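Newsletter > Shop Notes > Robots and Chores

5 min read

10/25/20

Can it put the stuff away yet?

Every time I write about robots I get the same two questions back from you. One is whether a machine is coming for your job, and the other (asked with a lot more hope) is whether one is coming for your laundry. I spent a good chunk of this fall trying to get a decent answer to the second one, and I ended up spending most of my time on something smaller and duller, which is picking a thing up out of a bin.

I know, I know. But stay with me, because bins are everywhere once you start looking. The toy box is a bin. The silverware drawer is a bin with walls in it. The dryer is a round bin that's warm. At my old job at Condstead we had 56 of them along the back wall, full of brackets and spacers and odd ends, and somebody had to reach in all day long and pull out the right one. I did it for two summers and could do it while eating a sandwich.

So when the people at Raudsepp said I could come and look at their bin picking work, I said yes before I'd checked how far the drive was. (It was far.) They do small-batch parts handling, and they've been at this particular problem since March with software from an outfit called Skinik. The pieces they practice on are plain colored bars and little blocks, and you'd think a toddler could clear the lot before snack time. A toddler could!

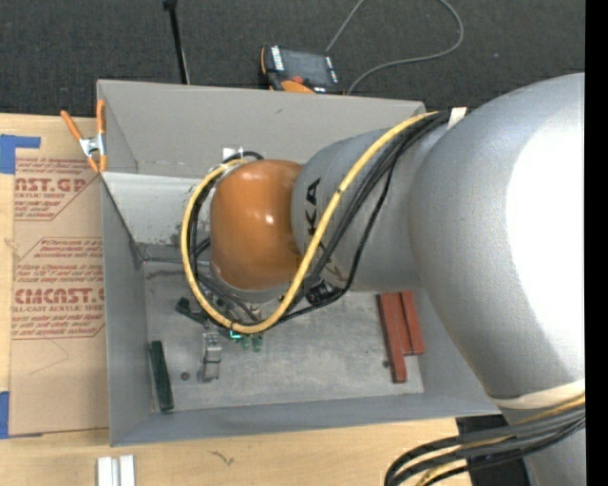 Red bars on one side, a long green one over by the wall, and a lot of arm for the job.

What got me first was the size of everything compared to the task. I had pictured something dainty. The arm is a serious piece of factory equipment, with cables as thick as garden hose looped all over the wrist, and it goes down into that bin for something you could carry in your coat pocket. It's a bit like watching a crane pick up a pencil.

And the hard part isn't the strength, obviously. Put a bar out in the open with space on every side and the arm gets it nearly every time. Lay three of them side by side and things get interesting, because now the fingers need somewhere to go. You or I would just nudge the end one with a knuckle and make a gap. We wouldn't even call that a step. For the arm it's a whole plan of its own, and it has to be sure the nudge didn't shove everything up against the side.

Walls are the other headache. Anything lying close to one is trouble, since the wrist is wide and the sheet metal doesn't give. I asked the operator what happens when a part ends up tight in a corner and got a long sigh, then a story about a bent finger that I've been asked not to print.

Now for some numbers, since a few of you always write in and want them. On the run I was told about, the arm made 470 picks and dropped or missed 18. That sounds wonderful until you think about your kitchen. If I dropped that many plates I'd be eating off paper towels by spring. In a shop it's a different story, because a dropped bar is still a bar and the arm can go back for it. It's slow, too. A single careful pick was taking 20 seconds when the pieces were crowded together, and I can pair socks faster than that, even the black ones.

So where does that leave the laundry? Pretty far off, I think. A bar keeps its shape when you grab it. A T-shirt turns into a new object every time you touch it, and nobody at Raudsepp wanted to talk about T-shirts at all. There's a home machine called the Brundar that's supposed to tidy a playroom floor, and I've been promised a look at one, but so far all I've had is a very nice brochure. I'll believe it when it goes under my couch and comes back with the puzzle pieces.

For the shop floor I came home more cheerful than I expected. Sorting same-shaped parts into trays, overnight, with a person coming in each morning to deal with whatever got stuck in the corners? I'd put that one down as nearly there. I'd have handed over my bins at Condstead in a heartbeat, sandwich and all.

If you work somewhere that's trying this, please write and tell me how it's going, especially if it's going badly. Next time I'm looking at dish racks, and I already have opinions about forks.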